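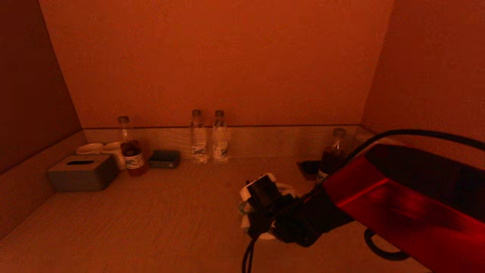 Living small, and staying put

Firdevs Sarıgül has rented the same one-room apartment above Gasik, the hardware store, for 10 years. She moved in planning to stay for one winter.

"I had 2 suitcases and a folding chair," she says. "I figured I'd find something bigger by spring. Then spring came and I didn't look."

She works as a bookkeeper for Alipour, a flooring company across the river, and walks there most mornings. The rent has gone up 3 times. She pays a little over what she would like to, but less than anyone she knows at work.

The hardest part, she says, was the first November. The heat came on late in the day and she had nowhere to put winter clothes. She ended up giving away most of what she owned.

"I kept the coats and my mother's dishes. The books went to the library sale. I missed maybe one of them, a cookbook, and I bought it again later."

Her friend Marlina Oei lived in the unit next door until she married and moved out to Nurnero. The two still trade advice on storage, leases and neighbors. Oei has a basement now and says it filled up within a year.

"She calls me and complains about the basement," Sarıgül says. "I tell her to stop buying things for it."
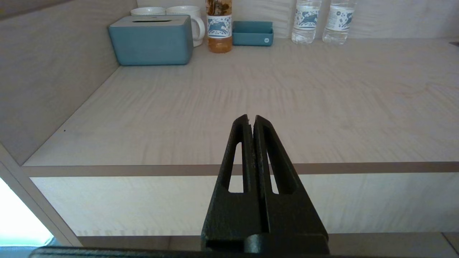
Light wood keeps a small space from feeling closed in.

Guests are a problem. There is room for one person to sleep over, on a mat, and dinner for more than three means someone eats on the bed. She has hosted her sister's family once. "Never again - they stayed at a motel the next time, and everybody was happier."

Asked whether she would move if she had the money, she takes a while to answer.

"If the building sold, I'd have to. I look at listings now and then. Most of them have a second bedroom, and I don't know what I'd do in there."

Her lease is up for renewal in the fall. She plans to sign it.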